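Cavero finishes lounge refit at Flullwood office

November 27, 2018

Work on the second-floor lounge at the Flullwood office is complete, facilities firm Cavero said in a notice to tenants. The job covered new floor covering, a repaint, replacement seating and a change in how waste is sorted and collected on the floor.

The lounge was closed in June after a leak from a supply line above the ceiling damaged the old carpet and part of the subfloor. Cavero replaced 349 square feet of flooring in the lounge itself and a further strip in the adjoining corridor. The new carpet is a gray striped pattern, laid on the diagonal. Walls were patched and painted off-white, and black baseboard was fitted after the paint had cured.

Honeylyn Espiritu, project lead at Cavero, said the diagonal layout added one day to the installation and produced more offcuts than a straight run. Usable offcuts have been kept in the basement store for repairs.

Seating was supplied by Catacutan under an order for 34 pieces across the building. The lounge chairs are light gray upholstered tub models on short dark legs. Throw pillows were ordered separately and are not covered by the furniture warranty. 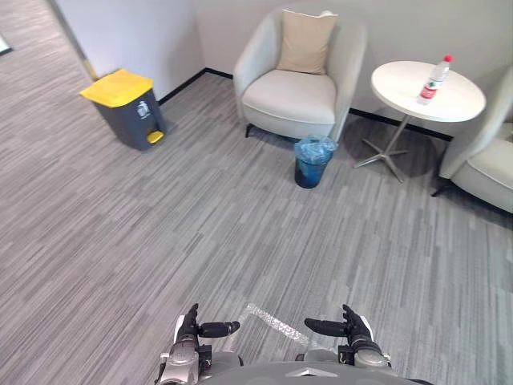 Waste collection on the floor moves to a two-part system. Sorted waste goes in the dark gray step-on bins with yellow lids, which carry a sorting label on the front and open with a foot pedal. General litter goes in the small blue wastebaskets, fitted with clear liners. Cleaning crews will empty the wastebaskets every evening and the pedal bins 2 times a week. Liners are to be folded over the rim when replaced.

Florante Pascual, who manages the cleaning contract for Irnus, asked staff to keep both kinds of bin out of doorways – the previous bins were often pushed into the corridor and had to be moved before the carpet could be vacuumed. Food containers should be emptied before they are thrown away.

The floor finish is rated for normal office traffic. Chairs may be moved but should be lifted, as dragging them can pull the pile at the seams. Spills should be blotted and reported to the service desk at extension 1421. Deep cleaning of the carpet is scheduled twice a year, with the first round to be done outside office hours.

The corridor ceiling panels remain on order. Cavero expects to fit them without closing the lounge again.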